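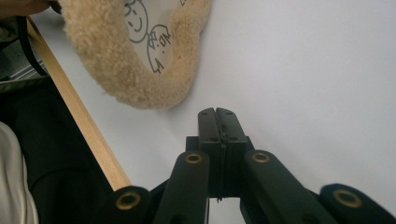 A smiley face on a white panel with a fluffy beige border.

Waltura opens free help sessions for shops that want to be found online

4/29/23 — Small shop owners in Waltura who have been meaning to sort out their online listings, and have been meaning to for a good long while, now have somewhere to go for a friendly hand. The Kareck business center has started a run of free drop-in sessions on local search, and the first one filled up so fast that extra chairs had to be carried in from the hallway.

The sessions are led by Anjani Chin, who spent years building websites for family stores before she moved over to teaching. She likes to begin with the plain things: the right phone number, the right opening hours, and a street address written the same way everywhere it appears. Her talk does wander now and then into stories about old websites she has rescued (there is a long one involving a bakery and a map pin dropped in the river), but people seem glad to wander along with her.

"Most folks come in thinking they need to buy something," Chin said. "Then we sit down together and find that their listing still has the holiday hours from January, and we fix that first."

The center looked over 189 local listings before it planned the program, and wrong hours were the most common trouble, with missing photos close behind. Owners are asked to bring the phone or laptop they use for work, along with their passwords, so that changes can be made right there at the table.

There are eight sessions in all, each lasting two hours, with plenty of time left at the end for questions and coffee. Later evenings will cover how to answer customer reviews, good and bad, and how to write a page that loads quickly on a phone. Nilsuwan, a web design firm in town, is lending its staff for the one-on-one help, and the software maker Trastimness has given $3000 toward printed guides in large type.

Chin hopes that the owners who come early will stay on and help the ones who come later. Seats are free but do go quickly, so it is best to sign up ahead of time at the Kareck front desk or by phone — and yes, you are welcome to bring a business partner along.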